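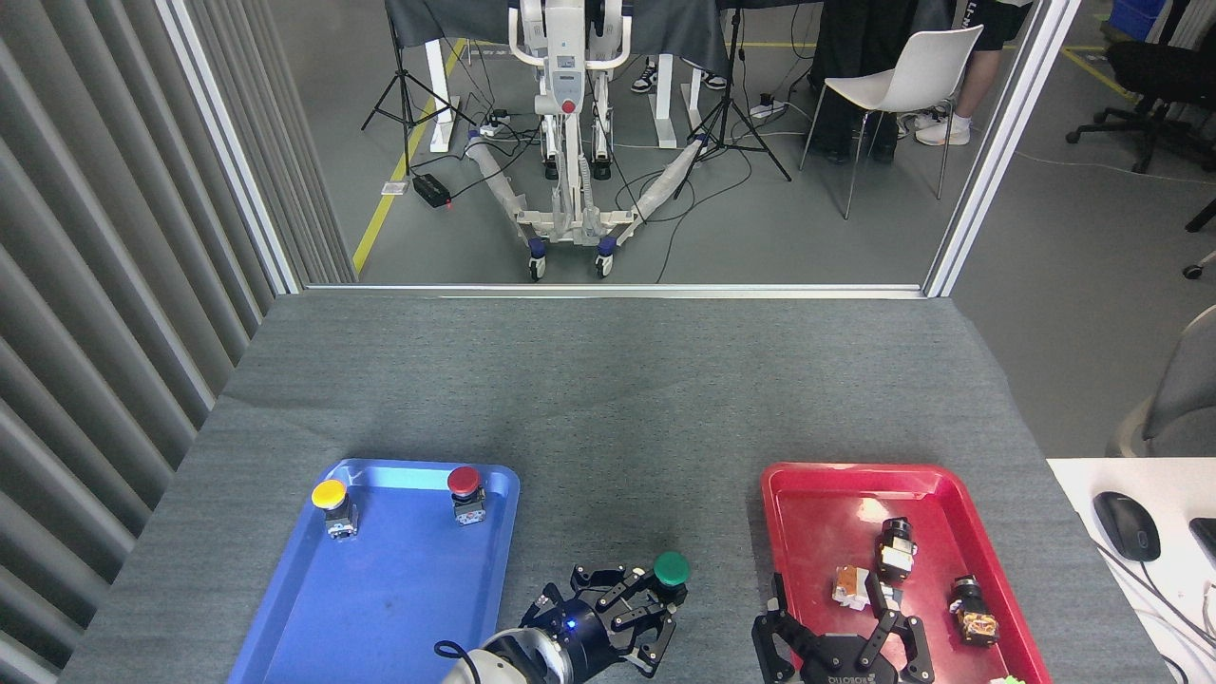
Blue tray for the ones with caps on, red tray for the ones without. Green is in transit.

**1/** A thread about push-button switches, for the four of you who haven't muted me since the hinge posts.

**2/** Background. Trelside had a clear-out in September and I came home with a box of panel buttons marked "mixed, 75". There were 66. I have made my peace with the other nine, mostly.

**3/** "Mixed" was doing a lot of work. Capped, uncapped, caps with no button, one doorbell. The doorbell works. It is now the best thing I own.

**4/** Hence trays. I resisted trays for years on the grounds that I had a perfectly good carpeted table. A carpeted table is where small parts go to live their own lives.

**5/** The system is simple. Has its coloured cap: blue tray. Has lost its coloured cap: red tray. Please note that blue and red are also colours of button cap. I noticed this after I'd told everyone the system.

**6/** So yes, there is a red button in the blue tray, and that's correct, and Hazel Blackwood has already messaged to ask.

**7/** Hazel's own system is one biscuit tin. She has never lost a button. We don't discuss it.

**8/** The uncapped ones are more interesting to look at, I think. With the cap on, a button is just a colour telling you to press it. Take it off and there's a stubby black top and you start wondering what's underneath.

**9/** They also will not all stand up. One in the red tray is upright, very dignified. I've given up on the others.

**10/** Somebody asked why yellow. On the old Irnthorpe panels yellow was "reset", green was "go" and red was "stop". On the Grorkley ones yellow was "lamp test", and on one memorable unit it wasn't connected to anything and had been pressed smooth.

**11/** I love that button. Years of people in a hurry leaning on it and feeling better.

**12/** Sorting tips, such as they are. Do the capped ones first, they're quick and you feel clever. Check the terminals while the thing is in your hand. Don't match a cap to a body by colour alone, try the fit. I have 11 caps that fit nothing and a strong sense they're doing it on purpose.

**13/** Don't force a cap either. It goes on with a light push and a small click, or it's the wrong cap. A big click is a different noise and you'll know it when you hear it — I've heard it twice.

**14/** Where are they all going? Most to the practice panel for the Somboon evening class, where beginners can wire them up wrong in safety. It needs a green one at the top left, a point on which I've been reminded.

**15/** The class wants roughly 200 altogether. I have 66 and a doorbell. If you've got a drawer of these, and I know at least two of you have, send a message and I'll pay the postage.

**16/** Caps on if possible. If they're off, bag them with the button they came from. Please. I've only got the two trays.

**17/** Someone has now asked for a recording of the doorbell. Tomorrow.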